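Every December, when the mail truck starts coming twice a day, I think about Villalobos, the little toy repair shop that Tadeo Gaete has kept going above the bakery on our main street. You climb a staircase that smells of rye and cardamom, and at the top there's a bell you have to ring 2 times (once is the bakery's delivery signal, as I learned the hard way).

Tadeo is a patient man, and he'll tell you that most stuffed animals come to him for the same trouble — a seam that has given up after years of being carried by one arm. He keeps 100 spools of thread on the wall behind him, sorted by color and then, in some system only he follows, by mood. Rabbits, he says, are harder than bears. It's the ears. A bear can lose an ear and still look like himself, but a rabbit with one ear sewn on a little crooked looks worried for the rest of his life.
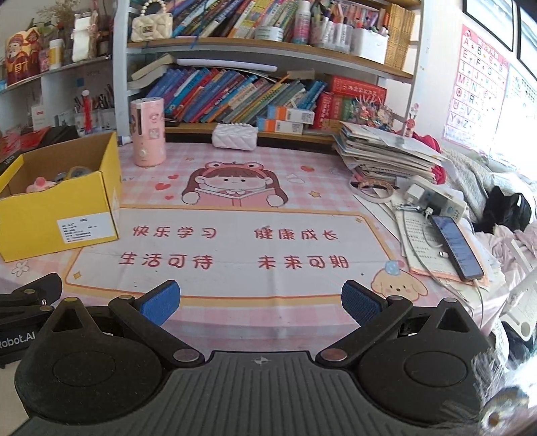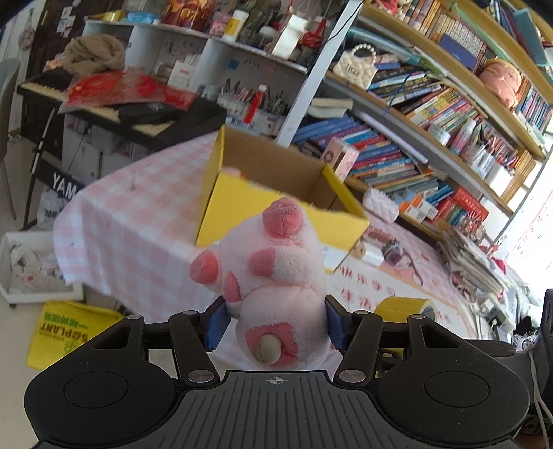 He learned the work from his aunt, who mended coats and wouldn't let him near a needle until he could thread it by candlelight. She'd probably laugh at what people mail him now. Last winter a family in Vurkarholm sent a whale that had been loved so flat you could have slipped it under a door, along with a three-page letter about its likes and dislikes. Tadeo read every word, and then he called them up to ask how firm the whale used to be.

"Firm like a pillow or firm like a loaf?" he wanted to know. They talked it over as a family and called back on Sunday. It was a loaf, they'd decided, though a fresh one, and he went back to his stuffing with that in mind.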